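Tayla Fairweather
A few people at work asked how I got my electricity bill sorted, so I'm putting it all in one thread. It's long and fairly dull. Mute me if you pay a fixed amount and never think about it.

Background. One-bed flat in Clikevbridge, rented through Kordestani. Electric only, no gas. The supplier when I moved in was Utilance and I stayed with them as I couldn't face switching in the same week as moving.

The first proper bill came in September and covered 61 days. It said I'd used nearly 2,000 units. I'm out all day and the heating had not been on once.

They had already taken £400 by direct debit and the bill said there was more owing on top. That was my food money and a train ticket.

First thing I should have done and didn't: look for the letter next to each meter reading on the bill. Mine had an E by both of them. E is for estimated. On their bills A is actual, meaning somebody read it, and C is customer, meaning you sent it in.

So both the start and the end of my bill were guesses. The start one was a guess even though I'd sent them a photo of the meter on the day I got the keys.

Please take a photo of your meter the day you move in. Get the serial number in the same photo as the reading. I only had mine because my mum nagged me from the car.

The meter is an Osico one, in the cupboard by the main door with everybody else's. There are two rates on it and you press a button to go between them. I'd only sent the first rate the first time. My mistake, and it held things up later.

First phone call. Forty minutes on hold, then a pleasant man who told me estimates are "based on the property". I asked what that meant. It meant the people who lived here before me. He said he'd raise it, and I heard nothing.

Write down the date, the time and the name for every call. I used the back of an old diary. When I rang again they had no note of the first call and I could read mine out to them.

Second call, different person, much better. She asked me to go down to the meter while she stayed on the line. I read her both rates and the serial number.

The serial number didn't match. They had me down against the meter for the flat upstairs.

This is apparently common in converted houses. The flats get renumbered and the supplier's address list doesn't catch up. Ours were numbered from the top at one time and are now numbered from the bottom.

If you live in a converted house, check this today even if your bill looks all right. Compare the number printed on the meter with the one on the bill. It takes two minutes if your cupboard has a light in it. Ours doesn't, so bring your phone.

A simple test if you're still not sure: turn everything off in your flat at the fuse box, then go and see whether your meter has stopped. Tell anyone you live with first. And save whatever you've got open on the computer, I lost half a job application.

Mine stopped. The one I was being billed for carried on.

Kordestani were slow but they did help in the end. I needed a letter from them saying which flat was which and which meter belonged to it. I asked for it by email three times and then went in and stood at the desk.

If you have to ask your agent for the same thing, give them the wording. I sent "Please confirm that meter number such-and-such supplies flat such-and-such" and they more or less copied it on to headed paper.

Next, the complaint. There is a difference between ringing up to complain and making a complaint. You want the second one. Use the word "complaint", ask for a reference, and ask for it in writing. Once it's logged as one they have to keep to a timetable.

What I sent, all in one email: the move-in photo, a new photo showing both rates, the letter from Kordestani, my list of calls, and three lines at the top saying what had gone wrong and what I wanted done.

What I wanted was a corrected bill, the overpayment back in my bank and not left on the account as credit, and the debt marker taken off. Ask for the last one by name. I wouldn't have known it existed if a friend hadn't worked in a call centre.

I didn't cancel the direct debit while this was going on, though I wanted to. I asked them to pause it, and they did. Cancelling could have moved me on to a dearer rate, which was in the small print of mine. Check yours.

The email with the new bill came at ten past seven in the evening. I was on the floor in the front room with my back against the sofa doing my work rota, and I read it four times.

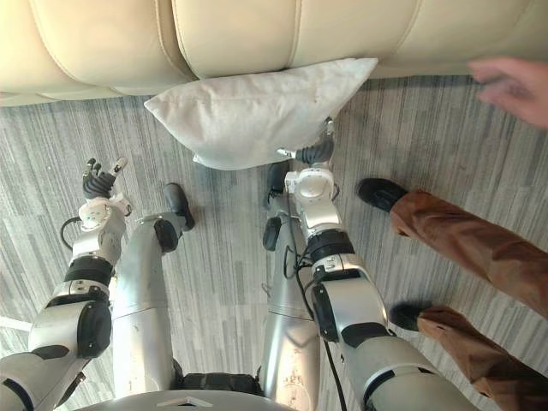
Front room. Cream sofa, white pillow on the floor in front of it.

£258 back. So what I'd really used came to £142, and that sounds right for showers, the cooker and a fridge that hums all night.

It was in my bank before the week was out. They also sent a letter saying sorry, addressed to the flat upstairs.

I did go up and tell the neighbour. He'd been paying my usage and thought he was just being careful. He's got a catch-up bill coming and he wasn't thrilled with me. I've given him my list of what to send and told him to ask for a payment plan over a decent stretch.

Someone has asked if I'm leaving Utilance. Not yet. I want one full bill on the right meter first so I know my true usage, then I'll compare. Any quote I'd got before now would have been based on the wrong flat.

I now send a reading on the first of every month. Both rates. There's a reminder on my phone.

Someone else asked about smart meters. We can't have them in our cupboard until the wiring has been looked at, so I can't tell you whether it would have helped.

Happy to paste the complaint email with my details taken out if anyone wants it. Reply here please, I don't always see messages.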